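## 4. Assento e almofadas: limpeza, objetos esquecidos e manchas

Esta parte do manual trata do uso diário do sofá Hallness de tecido cinza. O catálogo da Brastico chama o revestimento de "praticamente livre de manutenção". Não conte com isso. O tecido aguenta bem o uso normal, mas segura pó, migalha e fiapo como qualquer outro tecido de trama levemente felpuda, e o vinco entre o assento e o braço engole tudo o que for menor que uma caneta.

### 4.1 Antes de começar

Separe:

- aspirador com bocal para estofados (o de chão, com cerdas duras, puxa fio);
- dois panos brancos de algodão, um deles seco;
- sabão neutro e água em temperatura ambiente;
- uma caixa ou bandeja para o que for encontrado no sofá.

> **Cuidado:** não use escova de aço, alvejante, removedor de esmalte nem vaporizador. O vídeo da Unar que mostra um vaporizador passando sobre o assento foi feito com outro revestimento, embora o texto do vídeo não diga.

### 4.2 Retirar os objetos do assento

1. Afaste os móveis que estiverem encostados no sofá, o bastante para circular. Levante, não arraste: o piso de madeira risca com facilidade.
2. Recolha primeiro o que está à vista, peça por peça. Evite varrer tudo com o braço para um canto só, que é como as coisas pequenas vão parar atrás das almofadas.
3. Comece pelo que pode vazar ou grudar: colas, canetas, cosméticos, frascos com tampa frouxa. Confira cada tampa antes de guardar.
4. Recolha depois os potes e recipientes pequenos. Mantenha-os na horizontal até saber o que têm dentro.
5. Deixe por último os objetos lisos e arredondados, que escorregam com qualquer movimento do assento. Segure-os antes de mexer nas almofadas.
6. Passe a mão aberta no vão entre as almofadas de encosto e no vinco do braço. Vá devagar, pode haver alfinete ou grampo.

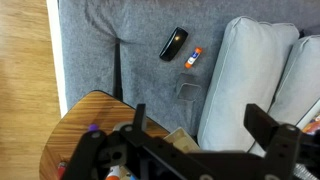 *Fig. 4 — Objetos pequenos sobre o assento, entre eles um bastão de cola, antes da etapa 2.*

Objetos escuros e translúcidos somem com facilidade num tecido cinza, sobretudo à noite. Acenda a luz do teto, ou use uma lanterna rente ao assento, e olhe também a parte próxima à borda da frente.

> **Nota:** a "bandeja organizadora de braço" vendida como acessório pela Macedo não substitui nenhuma dessas etapas. Ela ocupa o braço, fica cheia em poucos dias e o excedente volta para o assento. Se quiser comprar, compre, mas continue conferindo os vãos.

### 4.3 Aspirar

1. Solte as almofadas de encosto e coloque-as em pé, sobre um lençol limpo.
2. Aspire o assento no sentido do braço para o centro, em passadas curtas e com potência baixa.
3. Abra o vinco com uma mão e aspire o fundo com a outra.
4. Aspire as almofadas dos dois lados. Nas costuras com vivo, siga a linha da costura; passar o bocal atravessado levanta o acabamento.
5. Recoloque as almofadas com o vivo alinhado e bata de leve nos cantos superiores.

Algumas marcas rasas no assento continuam aparecendo depois da limpeza. São vincos de uso. A ficha técnica afirma que eles "desaparecem em 12 horas de repouso". Pode ser que diminuam. Não passe ferro para apressar o resultado.

### 4.4 Cola em bastão e outras manchas comuns

A cola escolar costuma ser anunciada como lavável, e a palavra promete mais do que cumpre quando o tecido não pode ir à máquina. Trate a mancha assim que a encontrar.

1. Retire o excesso com uma espátula de plástico, de fora para dentro. Se a cola ainda estiver mole, espere secar.
2. Umedeça o pano branco em água com poucas gotas de sabão neutro e torça bem.
3. Pressione sobre a mancha por 60 segundos. Não esfregue em círculos.
4. Repita com o pano só com água.
5. Seque pressionando o segundo pano. Deixe terminar de secar ao ar, longe do sol direto.

> **Cuidado:** teste antes num ponto escondido, na parte de trás do assento. Se o pano sair acinzentado, pare e chame a assistência.

Quanto ao impermeabilizante: a aplicação é opcional e não está incluída no preço. O vendedor vai falar em 2000 ciclos de abrasão. O número mede desgaste por atrito e não informa nada sobre manchas, portanto peça o laudo correspondente antes de pagar.

### 4.5 Base e piso

1. Limpe a faixa branca da base com pano úmido, sem deixar escorrer água sobre a madeira.
2. Seque em seguida.
3. Confira os feltros dos pés em fevereiro, todos os anos, ou antes disso se o sofá for deslocado. Troque os que estiverem gastos ou soltos.

### 4.6 Quando chamar a assistência

Chame se houver costura aberta, espuma aparente ou rangido que persista depois do reaperto dos pés — o procedimento está na seção 2. Informe o código de revestimento 1517 e tenha a nota fiscal à mão. Peça o número do protocolo por escrito, mesmo que o atendente diga que não é necessário.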